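Nenham Tenants' Group Questions Hosedov's "Zero Waste" Packaging Claims

4 min read

NENHAM, 5 Nov 2021. The Nenham Tenants' Group today asked the packaging company Hosedov to publish the test results behind its claim that a new line of drink bottles and snack bags will leave "zero waste" in local homes. The group, which represents renters in the Nenham and Vevska housing blocks, says it has asked for the results twice in writing and has so far received a brochure.

The brochure is handsome. It has a leaf on the cover. It says that 90 percent of the material in the new bottles "can return to the cycle," and it doesn't say which cycle, who runs it, or where a tenant on the sixth floor is supposed to carry the bottle so that it gets there. The group would like to know whether "can return" means that the material is returned. In our experience these are different things, and the gap between them usually ends up in the bin room.

Hosedov launched the line in April under the name Rungrueang and has since asked the Nenham housing office to promote it to residents. Under the proposed arrangement, the office would put up posters in every lobby and replace the current mixed recycling bins with sealed Rungrueang drop boxes. The boxes would take only packaging from that line. Everything else, meaning nearly everything people in the blocks now buy, would go into the general trash or have to be taken to the Vevska depot across the river.

The group isn't against recycling. Our members have sorted their bottles, caps and bags for years, often with very little help. A good many of them rinse yogurt cups in cold water in January. What we object to is a plan that would take away a dull system that more or less works and give us a shiny one that has been tried, as far as we can find out, in a single office building with its own cleaning staff.

We have read the summary of that trial. It ran for 16 weeks. It counted bottles put into the boxes and left out what happened to them afterward. It did not include bags or pouches at all, though the brochure shows both. It also did not include any household with children, any shared kitchen, or any building without an elevator. A company that wants its product in around 4,000 homes should be able to say how it does in one.

There is also the matter of caps and labels. The brochure says the new bottles are "one material throughout." The sample bottles delivered to our office have a cap that feels different from the body and a label that leaves glue behind when it is peeled. We asked whether the cap goes in the box with the bottle, and whether the label has to come off first. The reply thanked us for our interest in a cleaner future.

Cost is the other open question. The housing office says the drop boxes would be free. The draft agreement says they would be free for the first 2 years, with a service fee "to be reviewed" after that. Renters in Nenham have seen fees reviewed before. We can't recall one that went down.

The Nenham Tenants' Group is asking for the following before any agreement is signed:

Full results of the office trial, including where the collected material went and how much of it was made into anything.

A written answer on caps, labels, bags and leftover liquid, in words a person can follow while standing in front of the box.

A promise that the current mixed bins will stay in place while the new boxes are being tried.

The service fee, as a number, for every year of the agreement.

The housing office has told us that it considers these requests "reasonable in principle." We take that to mean it hasn't decided. Copies of our letters and the company's replies can be read at the tenants' office in the Nenham main block during normal opening hours. Renters who want to add their own questions may leave them in the box by the door, which accepts paper of any brand.

About the Nenham Tenants' Group: The group speaks for renters in the Nenham and Vevska blocks on repairs, charges and shared services. It takes no money from landlords or suppliers.

Last updated: 5 Nov 2021

Comments

blockC_renter
I took one of the samples home and the glue part is true. Took me ages with a sponge and it still feels sticky.

Marrowfat
The old bins overflow every weekend. I'd try the new boxes, but I agree they should have to tell us the fee first. "To be reviewed" isn't a price.

stairs_again
How is anybody with bad knees supposed to get to the Vevska depot? The bus stops at the bottom of the hill. Did anyone from the company walk it?

fourthfloorleft
Does milk packaging go in the mixed bins now or not? I've been told both. 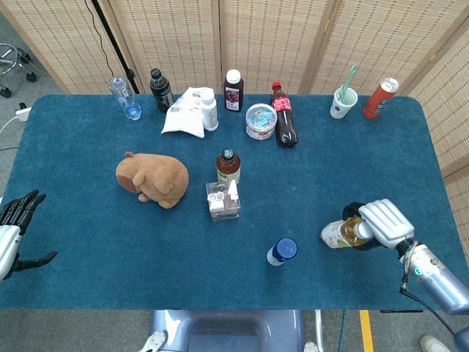

Photo: Nenham Tenants' Group. Drink bottles, among them a bottle of tea with a black cap.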